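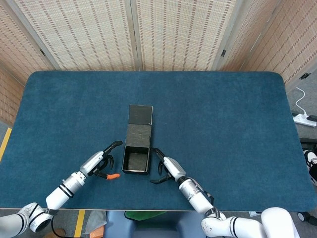 Kadir Saraç asked me on Tuesday why we bother with a morning routine at all, if the arms come up fine on their own and the software says everything is green. I said give me fifteen minutes in front of a room and I'll tell you. So, hi Kadir, this one's for you!

Last updated: April
Reading time: 5 minutes

(Wait for people to sit. Say hello to the Dunach folks.)

OK, so this is a talk about one cell. It's the two-arm cell at Brindum, the one with the teal mat, and I've been the person looking after it long enough to have opinions. I'm going to go through what I do before it runs, what wears out, and one repair that I got wrong the first time.

Start with the mat. People laugh when I start with the mat. It's felt, it's soft, it's kind to the fingers when an arm comes down a hair too low, and it creeps. You lean on it, you slide a box over it, and by lunch it has walked toward you. We had a whole week where the left hand kept arriving short of the box and I was deep in the joint offsets (bad evenings, lots of crackers) before Saoirse Mac Giolla put a ruler on the table edge. The mat had moved 9 millimeters, and I'd been setting the box down by the mat. Now I measure from the table. Mat first, then box, then arms.

Next, the box. Open it all the way and lay the lid flat behind. If the lid is half up it springs, and then you're tuning a grasp against something that moves by itself. Compartment toward the front edge, same way every time.

(Ask: who here has a box job? Let them answer. Don't rush this.)

Fingers! These are what I spend most of my life on. On the left hand one of the fingers has an orange tip, and I check that one by feel. Pinch it and twist. If it turns at all, it comes off, gets cleaned and goes back on. Then I go over the black fingers the same way, both hands, moving each one slowly through its travel with the power off. You're feeling for a gritty spot. You'll know it when you get it, it's like sand in a zipper.

Then cables. There's a thin black one running along the right arm by the wrist, and that's my repair story.

The right hand started dropping out. It would run beautifully, cycle after cycle, and then the fingers would just quit and the log would give me fault 69, which in our setup means it lost contact with the hand. I swapped the hand. Same thing. I swapped it back, grumbling. Declan Quinlan pulled the logs and found the good stretch before the fault had once gone to 858 cycles, so of course we all wanted it to be software. It was the cable. I'd tied it down too tight at the wrist, so every full roll tugged on the connector a tiny bit. I cut the tie, left a loop about as big as my thumb, and ran it through full rolls both ways while watching the loop. If it goes straight at any point, it's too short.

(Hold up the old connector. Pass it round, get it BACK this time.)

Floor stuff, quickly. Keep your feet and your chair on your side of the yellow stripes when it's moving. Push plugs all the way into the power strip and look at where the cord goes before you roll anything on casters past it. Áine Madigan rolled a cart over ours and took the cell down in the middle of a Brophy visit, and she's given me permission to tell you that.

The divider behind the table stays where it is, please. If you fold it back to get through, the background changes for the cameras and I have to redo my check shots.

Whole routine is 5 minutes when nothing's wrong. Write down what you touched, even if it was just the mat.

(If there's time: Pultex gloves question from Diarmuid. If not, catch him at coffee.)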